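Tendlow teleop kit, one season in: a review for people who collect demonstrations

I have been putting off this review because I wanted to get through a full collection run first. We finished ours on 11th March: 800 accepted episodes of laundry loading and unloading, all recorded with the Tendlow teleop kit, all now sitting in a training set that I'm pretty happy with. So I can finally write down what I think, and what I think is that I really like this thing.

For anyone who hasn't met it, the Tendlow is the operator side of a two-arm setup. You get two small leader arms on a padded chest rig, a pair of trigger grips, a foot pedal, a head mount for the camera view and the recording software. You bring your own robot. The kit talks to a decent list of arms and grippers, and the adapter files for ours were already in the download. I had the left arm mirroring me inside an hour of opening the carton, and the right one after lunch (my fault, I'd plugged the joint cable into the pedal port, and yes, they fit each other, and no, they shouldn't).

Why laundry? Partly because everyone wants it, and partly because cloth is a miserable thing to learn from and we figured that a kit that held up there would hold up anywhere. Our earlier set was blocks and cups on a table. Great for checking that a policy trains at all, not much use for anything with a door, a basket and a heap of something soft.

Let me start with the feel of it, which is where I'd always start with a leader rig. The arms are light. Gravity compensation is on from the moment you clip in, and after ten minutes I stopped noticing my elbows. On our old rig (a Mersha, the first version, bought secondhand) I could feel every joint hitting its limit with a clunk, and after an hour of it my demonstrations got short and grumpy. You can see that in the data, too! Late-session Mersha episodes have these hurried little grasps where the operator just wants the shirt gone. With the Tendlow the late episodes look much more like the early ones.

The trigger grips deserve their own paragraph. They have a soft zone at the start of the pull, so you can close the fingers until they only just touch something and hold there. For hooking two fingers over the rim of a basket this is lovely. You can tip the thing toward you without crushing it, keep hold, and think about your other hand.

And thinking about the other hand is most of the job. Loading a dryer is a proper two-arm task. One hand manages the basket, the other deals with the machine, and the useful moments for training are the ones where the two depend on each other. I wanted a lot of those, and I wanted them from different starting positions: basket nearer, basket farther, door at different angles, arm coming in low or high. 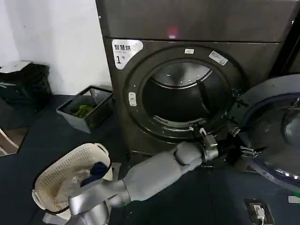 Gebremedhin Fikre

Dryer number one (the "1号" sticker on the front is how we refer to it in the episode names as well) was our main station, and it's a good one for showing what the kit does well. The left hand has the perforated white basket by the edge with the basket leaning toward the machine, and the right gripper is against the lower rim of the drum opening. There are a couple of things in the basket, one navy, one white. That contrast matters more than you'd think when the mat underneath is also dark navy, and we made a point of mixing light and dark clothes in most of the batches.

The drum itself is harder than it looks. The bottom half is in shadow from the robot's head height, so a dark sock in there is close to invisible, and the open glass door throws back all sorts of reflections on the right side of the view. I was tempted to put a lamp in front of it. In the end we left the room lighting alone, because a policy that only works with my lamp is no good to me, and we recorded more episodes with dark items instead. The Tendlow software made this easy, and I'm going to gush about that for a bit.

The software is called up from the pedal. One press starts an episode, one press ends it, a long press throws it away. That's it. You never have to unclip, walk over to the desk, click something and walk back. While the arms return to their start pose you get a small panel in the headset with three marks to choose from: keep, keep with a note, drop. Notes are picked from your own list, which you set up beforehand. Ours had things like "regrasp," "fabric caught," "basket slid," and "missed rim." I can't tell you how much nicer it is to tag a regrasp while it's fresh than to scrub through video the next morning trying to remember why the arm paused.

We kept the regrasps, by the way. Ulises Mamani, who did half the driving on this project, was in favor from the beginning and I was against it until I saw the first policy we trained in February. It had learned only from clean runs and it had no idea what to do when a sleeve slipped. It closed its fingers on air and went off to the drum, carrying nothing with great confidence. After that we kept 211 episodes with at least one recovery in them, tagged, so we could train with and without. With was better, clearly so, and most of all on towels.

There's also a coverage view, which plots where each grasp began relative to the basket and the drum. I expected to look at it once and forget it. I ended up opening it at every break. Left to ourselves, Ulises and I both reach into the near corner of a basket, every time, and the plot shows it as one fat blob. So we'd look at the blob, say a rude word, and spend the next batch going after the far side.

Comfort over a long day: very good. The chest rig spreads the load and the straps don't creep. I'm tall and Ulises isn't, and swapping over takes under two minutes including the shoulder width. The software remembers each driver's calibration, though it does not switch profiles by itself, and if you forget you'll get an episode where the hands sit slightly too low for everything. We forgot 17 times. They now have a check for this in the beta, a wrist-touch gesture at the start of a session, and I've had no trouble with it.

Latency is fine. I could feel it when I first put the headset on and I couldn't by the second day. I did notice that I slowed down near rims and edges compared with working by my own hands, and Ulises did the same, so your data will have that slowness in it. We speed up some segments before training. The export tool has a resampling option that handles this properly, and keeps the camera and joint streams lined up, which was the thing our old pipeline kept getting wrong.

Now for the parts I like less, because there are some.

The head mount fogs up if you work in a warm room. I wiped it more than I'd like. A small clip-on fan fixed it for me, but at this price I'd have liked a vent.

There is no force feedback in the grips. You get a buzz when the fingers make contact and nothing beyond that. For cloth I don't miss it. For pushing a door shut, where you'd like to feel the latch take, I do, and our door-closing episodes are the weakest part of the set. I leaned too hard on it a few times and stopped short a few more. If doors are your main subject, try a rig with real feedback first. The Skotura grips have it, and they're heavy, and I'd still pick them for that one job.

The file format is open and documented, hooray, but the default naming is a long string of digits. Set up your own template on the first day. I didn't, and renamed the first 96 episodes with a script that I had to write twice.

And the cables. The leader arms come with cables of a length that suits somebody standing at a bench. We stand beside the robot so we can see past its shoulder, and we needed extensions for both sides. Tindwood sells a braided set with locking ends that has been perfect. I'd put that on the same order and save yourself the wait.

Support has been great, for what it's worth. I wrote in twice, once about the pedal port (they've since changed the plug, good) and once about a drift in the left wrist encoder. Both times a person wrote back the same day with an answer that fit my question. The drift was a loose screw under the cuff. It's now part of my morning check.

Who should get it? If you're gathering two-handed demonstrations of household work, and your drivers are going to be in the rig for hours, I'd recommend it warmly. A small group gets a lot out of it, since so much of the bookkeeping is done by the time you take the straps off. If you have one arm and a table, it's more than you need, and a handheld gripper with a camera will get you going for much less.

We're moving on to folding next, same kit, same robot, and I've already made the notes list. "Inside out" is at the top. Ulises wants to begin with fitted sheets. I've asked him to start with washcloths and we've settled on pillowcases.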